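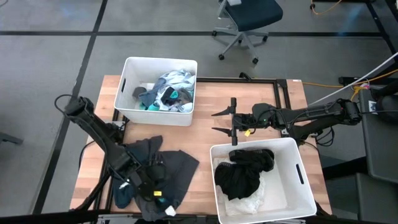 **Braucht man für einen Sortiertisch zwei Wannen oder reicht eine?**

Zwei sind besser: eine für das, was noch durchgesehen werden muss, und eine für alles, was schon entschieden ist. Mit nur einer Wanne wandert das Aussortierte früher oder später wieder zurück in den Haufen.

# Clekeo Sortierwanne, weiß, mit Griffschlitzen

Wir haben diese Wanne vor einiger Zeit für unsere eigene Wäschestube angeschafft und wollten sie danach unbedingt im Sortiment haben. Sie ist schlicht, sie ist weiß, sie ist aus Kunststoff, und sie kann genau das, was eine Wanne für Textilien können soll (und das können erstaunlich viele eben nicht!).

Das Beste zuerst: der Rand. Er ist glatt und die Ecken sind rund, da bleibt kein Strickbündchen hängen und keine Feinstrumpfhose. Wer schon einmal einen geflochtenen Korb mit Pullovern gefüllt hat, weiß, wovon wir reden. Die Griffschlitze sitzen in der Wand und stehen nicht über, man kann die Wanne also dicht an die nächste schieben oder mit der Kante an die Wand stellen.

Tief genug ist sie auch. Jeans, Handtücher, ein paar T-Shirts und obendrauf noch ein Stapel Geschirrtücher, das geht alles hinein, und man sieht von oben trotzdem noch, was ungefähr wo liegt. Auf dem weißen Boden findet man außerdem jede dunkle Socke wieder. Bei weißen Socken ist das leider umgekehrt.

## Auf dem Tisch oder auf dem Boden?

Wir sind ganz klar für den Tisch. Eine volle Wanne auf dem Boden heißt bücken, greifen, aufrichten, bücken, und nach einer Ladung Bettwäsche merkt man das im Kreuz. Auf einer Holzplatte in Arbeitshöhe steht sie gut, und man hat dazwischen noch Platz, um die Stücke auszubreiten, auf links zu drehen oder zusammenzulegen. Eine helle Platte mögen wir dafür besonders gern, weil sich schwarze und dunkelblaue Sachen darauf so schön abheben. Flecken auf Schwarz sind ja ohnehin ein Kapitel für sich.

Unsere Kollegin Tineke Dijkstra stellt die beiden Wannen gern über Eck: die volle links hinten, die zweite rechts vorne, leicht zu sich gedreht. In der Mitte bleibt die Fläche für die dunklen Teile frei, die einzeln angeschaut werden. Mit links als Schreibhand dreht man das Ganze einfach um.

## Lieferumfang und Bestellung

- Artikelnummer: 846
- Farbe: Weiß
- Material: Kunststoff
- Verkauf im Set zu 2 Stück, für Wäschestuben auch im Karton zu 6 Stück
- Belastbar bis 40 kg
- Ohne Deckel

Ein passender Deckel ist von Ateden angekündigt, wir rechnen im Juni damit. Wer jetzt schon einen braucht, fragt bitte kurz nach, die Deckel der alten Serie passen nämlich nicht!

## Pflege

Mit einem feuchten Tuch und etwas Spülmittel auswischen, abtrocknen, fertig. Scheuermilch bitte weglassen, sie macht die Oberfläche stumpf, und genau dann setzt sich der Flusenstaub fest. In den Griffschlitzen sammelt sich mit der Zeit ein wenig Staub, da kommt man mit einer alten Zahnbürste wunderbar hin.

## Rückmeldungen

> Wir sortieren damit in der Kleiderkammer nach Hell und Dunkel. Seitdem ist die Schlange an der Ausgabe kürzer, und ich muss abends nicht mehr nachsortieren. Zwei weitere sind bestellt.
>
> Nazmiye Altıntaş

> Gute Wanne, Griffe könnten für große Hände etwas breiter sein. Sonst nichts zu meckern.
>
> Stijn Michiels

Zu den Griffen haben wir beim Hersteller nachgefragt, eine breitere Ausführung ist zurzeit nicht geplant. Wer vorher probegreifen möchte: Im Laden steht ein Set zum Anfassen, am Freitag auch über Mittag. Fragen zu größeren Mengen beantwortet Hendrik De Bruijn.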